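I finally got to see Honorato at the little cinema in Welthorpe, and I'm still turning it over days later (sorry to everyone who's had to hear about it!). Jeferson Bittencourt's film runs to 236 minutes with an interval, and I'd packed a thermos and my good cushion, fully expecting to nod off by the second hour.
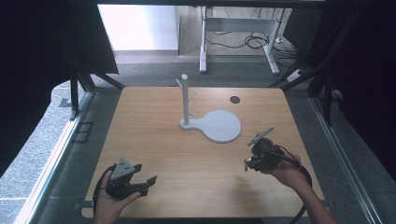
I didn't, though. It follows a ferryman and his grown daughter over 31 years on the same stretch of brown river, and the colours alone kept me going – all those greens at dusk! My favourite bit was the long supper before the flood, with hardly a word spoken. Wanine is next on my list.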